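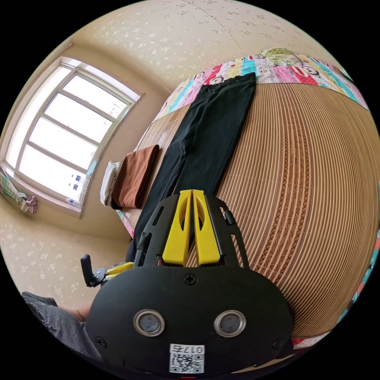 Figure 3. Trousers laid flat along the woven mat of a bed, with a folded towel at the side.

4.2 The bed as a folding surface

In most of the homes we visited, the clean laundry was not folded at a table. It was brought to the bed. Of the 378 folding sessions in our diary data, the larger part took place in a bedroom, and the participants explained this choice in simple terms: the bed is wide, it is near the wardrobe, and one can leave the work there for an hour without disturbing other people.

The covering of the bed has an influence on how the work is done. Figure 3 shows a bed with a mat of thin parallel strips, where a pair of black trousers lies along the length of the mat with the legs side by side. The patterned quilt is at the head of the bed. On such a mat the cloth can be pulled straight with one hand, while on a soft quilt the same movement often pulls the quilt too. Participants who had both types of covering told us that they prefer the mat for long items. Shirts and small towels were folded on any surface, also on the knees.

We also observed that finished items stay close to the unfinished ones. The folded brown towel in Figure 3 lies on top of a folded white cloth, next to the trousers. Treloar and Pryor, in their earlier study of the Orneleck apartments, named this the "side pile", and we keep their term. A side pile is usually made along one edge of the bed and contains items of different kinds. The sorting by owner or by room comes later, when the pile is carried away.

Daylight was mentioned in 90 diary entries, mainly for dark clothes. One participant wrote in March that she folds black trousers only in the morning, "when I can see the lint."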